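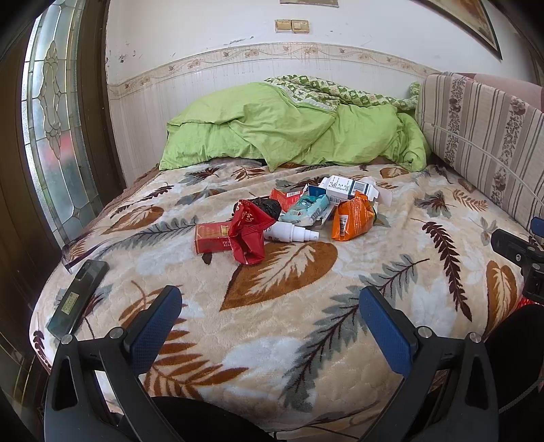
加埃唐·蒂尔科特认为,家里的药要先全部倒到床上,再谈怎么收,因为抽屉里的东西一层压一层,翻上三遍也看不全。这一做法在家务整理类读物中通称“摊床法”,是家庭药品整理的常见起手步骤。

家庭药品整理,又称药箱清理、小药箱归拢,指住户对家中存放的内服药、外用药、喷剂、滴剂及口罩、敷料等用品进行集中、核对、分拣和重新收纳的家务活动。广义上也包括随药品一同存放的零星物件,如塑料袋、食品小包装、票据等的清理。医疗机构、药店的库存盘点不属于此类。

名称

各地叫法不一。北方口语多说“拾掇药”,南方一些地方称“翻药箱”。书面材料中还有“家庭储药清查”一词,多见于社区宣传单。“药箱”在这些说法里是泛指,实际容器可以是饼干铁盒、鞋盒、抽屉的一格,也可以只是一只扎了口的塑料袋。

常见场所

整理一般在床面、餐桌或地垫上进行。床面面积大,离衣柜和床头柜近,软面也不易使玻璃瓶磕碰,缺点是铺有长毛绒毯时小件容易陷进毛里,花色较重的毯面上尤其难找散落的药片。有的住户会先铺一块浅色单子或旧毛巾。餐桌平整,适合写标签,但整理完毕前不便用餐。厨房台面潮气和油烟较重,一般不作为整理或存放地点。

常见物品

从家中各处归拢到一起的物品大致有以下几类。

纸盒装药品:片剂、胶囊、颗粒剂最多,外盒以白色为底者常见,另有红白、蓝白等配色。盒内通常有铝塑板或小袋,并附折叠的说明书。

瓶装与喷剂:包括滴眼、滴鼻、喷鼻和外用喷雾。瓶身细小,脱离外盒后往往难以辨认用途,横放时也容易滚动。

管装软膏:多配有长条形纸盒。盒与管分离是家庭储药中的常见情形。

防护与护理用品:口罩、创可贴、棉签、纱布、体温计等。

混入的非药品:塑料袋、零食小袋、烟盒、钥匙、充电线。这类东西并不算药,却常占去容器的大半空间。Risholm街坊互助手册收录的一次入户整理记录显示,某户从一只布袋中取出物品30件,其中属于药品和护理用品的只有17件。

步骤

集中。将各房间的药品取到同一处,包括随身包、车内和冰箱里的。冷藏药取出后应最先处理,尽快放回。

去杂。把明显不是药的东西拣到一边。揉成团的塑料袋要打开看过再扔,里面有时裹着拆开的药板。

查看外盒。逐件核对名称、规格、有效期和外观。外盒印有的项目因药品类别和版面大小而不同,字数过多时部分内容只印“详见说明书”。

配对。将散落的药板、药瓶、说明书归回原盒。无法确定归属的,不凭颜色或形状猜测。

分组。按内服、外用分开是最基本的分法。在此之下可再按用途或使用人细分。

放回与登记。装入容器,必要时在盖内贴一张清单。

外盒文字

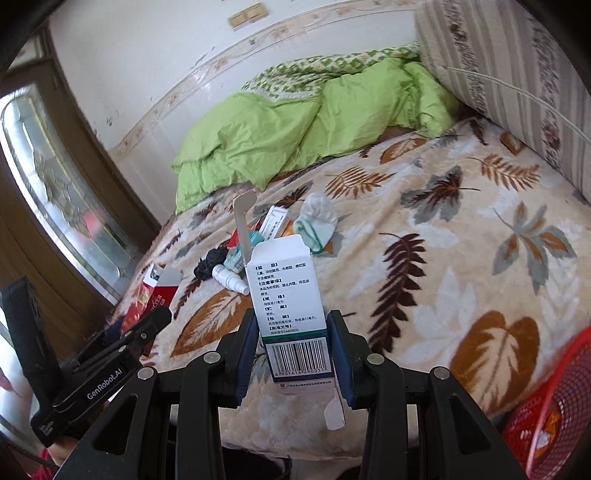

白色药盒上以方头括号标出的分项文字,包括【禁忌】【注意事项】【规格】【贮藏】等,近下端为条形码。

中文药品外盒习惯用方头括号“【】”标示各项标题,与说明书的体例一致。整理时较常查看的项目如下。

【禁忌】列出不应使用该药的人群或情形。家中有孕妇、儿童或慢性病患者时,这一项宜逐盒读过。

【注意事项】内容较长,外盒上常只印一部分。

【规格】说明每片、每粒或每瓶的含量。同一药名可有多种规格,合并存放前须核对。

【贮藏】说明存放条件,常见词语有“密封”“遮光”“置阴凉处”。不少常温保存的药品以30℃为上限。

【包装】说明内包装材料和每盒数量。

【批准文号】是药品的注册编号,可用来区分药品与外观相近的保健食品、化妆品。

条形码主要供流通和零售环节扫码使用,本身不能代替批号和有效期。部分住户用手机程序扫码建立清单,仍需手工补录到期年月。

有效期与生产批号的位置没有统一习惯,多见于盒的端面,以喷码或压印形式出现,颜色浅,在灯光下需要侧着看。拆盒时若撕掉端面的插舌,日期可能一同丢失,因此有整理者主张拆封当天就用油性笔把到期年月抄到盒身正面。

收纳容器

专用药箱多为塑料或金属制,内设浅格。名为Larkico的一种分格箱共有14格,顶层放日常用品,底层放整盒药品,在整理爱好者中有一定使用者。Barros抽屉隔板则把药盒竖排,盒名朝上,取用时不必翻动。阿比利奥·卡里略在小册子《Lola家务札记》中对此持保留意见,认为格子越多,放回时越容易偷懒乱塞,一只带盖的方盒加两个封口袋已经够用。

容器宜放在干燥、避光、儿童够不到的地方。浴室和窗台不合适。床头可以留当晚要用的药,其余仍归原处。

过期与破损药品

过期、受潮、变色或无法辨认的药品应单独装袋,不与在用药品混放。部分社区和药店设有回收点,具体做法以当地规定为准。外盒撕裂而内包装完好的药品通常可以保留,但需保证药名、规格和有效期仍能读到,说明书也应一并留存。滴眼剂开封后的可用期限一般短于标签上的有效期,以说明书为准,开封日期可写在瓶身或盒上。

酒精类消毒液不宜与药盒同箱堆放,尤其是体积分数70%以上的产品,应拧紧瓶盖并远离火源。

整理周期

常见建议为每半年一次,也有住户固定在换季收被褥时进行,如三月和入秋后各一次。家中有长期服药者时,可在每次配药回来后顺手核对旧药的余量。搬家前后也是集中清理的时候,此时药品多与杂物混装,去杂一步所费时间最长。

争议

是否保留外盒,整理者之间看法不同。主张拆盒的一方着眼于空间,多将药板与说明书装入透明袋;主张留盒的一方则指出,外盒上的贮藏条件和批号在药板上未必齐全。较折中的做法是剪下印有药名、规格和有效期的一面,与药板、说明书同袋保存。对需遮光的药品,透明袋外仍应加盒。

参见

家庭急救箱、药品说明书、铝塑包装、换季收纳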